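The blue cap, and how I learned to wash it

I have been wearing caps since I was a boy, and for most of that time I did not wash them at all. My mother washed them, and later they simply became old and I bought another one. This post is for people who are now where I was.
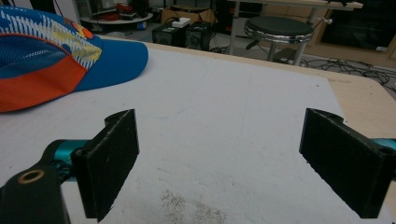

The cap I want to write about is the blue one, with the orange-red part low on the side and the splashes in yellow and orange printed over the white. I bought it in August from a stall near the bus station in Durnia. The seller had a pile of them in a cardboard box and he asked 10 for it, and I paid 10, because I am not good at bargaining and the sun was already on my neck. It is a loud cap. My wife said that I would be easy to find in a crowd, and I decided to take this as a compliment.

By the end of the summer it had the salt line. If you wear caps in hot weather, you know this line. It starts inside, on the sweatband, and then one day it has come through to the outer side like a map of a coast. Mine came through above the forehead, and there was also a smell, which I will not describe.

My first idea was the washing machine. I have a friend, Haris Magsi, who repairs bags and shoes, and I sent him a message to ask which programme. He answered with one word, "No". Then after a while he wrote a longer message. The trouble is the brim. In older caps there is cardboard inside it, and cardboard in a washing machine becomes porridge. Newer ones mostly have plastic, and plastic will survive, but it can bend in the drum and after that it will never again sit straight. He told me to tap the brim with a fingernail. A dull sound is cardboard, a harder and more clicky sound is plastic. I tapped mine for quite a long time and I believe it is plastic, but I would not swear on it.

So I washed it by hand, and I will write down how I did it, with the mistakes also.

First I cleared the table and put down the big white sheet which we keep behind the wardrobe. We use it for everything that is messy: glue, paint, shoe polish, potting the small plants. It has scratches all over it and some dirt that I have stopped trying to remove. I like a white surface for this kind of work. You see at once what is coming off the thing you are cleaning, and a small screw or a button does not get lost on it.

Then brushing, while everything is still dry. I skipped this the first time. If you wet the dust it becomes mud and goes into the cloth, and you have more work than before. I use a soft nail brush and go from the top button down to the edge, always in the same direction. On the parts with the mesh look you must be gentle, as the bristles can catch. Inside, I turn out the sweatband with my thumb and brush in the fold. You will be surprised what lives in that fold. I found sand from a beach where I had not been for two months.

For the washing itself I used a plastic basin, lukewarm water and a spoon of Feten, the liquid soap for wool that we buy in the big bottle. Any mild soap will do, I think. Please do not use anything that promises to make things whiter. I did this once with a red cap and it came out pink in one place, behind the left ear, and I wore it like this for a year pretending that it was the design.

Before putting a printed cap into the water, test the colour. Take a wet white cloth, press it on the print in a place where people do not look, and count slowly to 10. My cloth stayed clean for the blue. For the orange-red it took a very pale shade, so I made the water cooler and the bath shorter. I would say fifteen minutes was enough. I kept the brim out of the water as much as I could, holding it like the handle of a pan, and this is boring, but you can listen to the radio.

The sweatband needs more. I put a drop of soap directly on it and rubbed it with an old toothbrush in small circles, rinsed, and did it again, 3 times in total. After the first time the water was the colour of weak tea. After the third it was nearly clear. The salt line on the outside went away almost by itself, since salt only wants water and patience. The smell needed a spoon of baking soda in the last bath.

Rinsing took longer than washing. If soap stays in the band, it will come down into your eyes on the next hot day, and I speak here from experience, on a bicycle, going downhill.

Now the drying, where I made my biggest mistake. I pressed the cap in a towel, which was correct, and then I hung it by the back strap on the balcony, which was not. The wet crown pulled itself down and dried with a long fold, and it looked like something which had slept badly. I had to wet it again and begin from the start. The second time I looked for something round. Haris uses a balloon. In our house there was no balloon, so I took the glass bowl from the kitchen, turned it upside down, covered it with a small towel and put the cap over it. In the shade, with the window open. It needed one night and a good part of the morning.

If the front has become too soft, you can put a rolled tea towel behind it while it dries. Some people use spray starch. I tried the one from Leckie and the cap became very proud and stiff, and there were white spots on the dark parts, so I would keep it for plain light caps only.

What about the special cages, the plastic frames in which you wash the cap in the machine? I asked in the comments of my last post and I received many opinions, more than I wanted. A reader in Usia has used one for years and is happy with it. Another reader said that hers opened in the middle of the programme and the cap came out with the shape of a pancake. I have not bought one. For me the basin is enough, and I have only four caps that I truly wear.

One more thing about storing, as I promised to write about it. I used to put caps one inside the other and press the whole pile into a drawer. The front panels did not like it. Now they stand in a row on the shelf above the coats, the brims looking to the wall, with a bit of paper inside the softer ones. When I come home and I am tired, the cap still lands on its side on the first table I pass. For one evening this does no harm. In the direct sun on the back shelf of the car it does, and the blue goes first. I have an older blue cap which is now grey on one half only, from exactly this.

I also try to wipe the band with a damp cloth after every long hot day. It takes one minute and then the big wash can wait until the end of the season. Last summer I forgot it, of course, and so you got this long post.

Next time I will write about the straw hat of my father-in-law, which has a hole, and which he does not want to throw away. If somebody knows how to mend straw without making it look mended, please write to me before I begin with the needle.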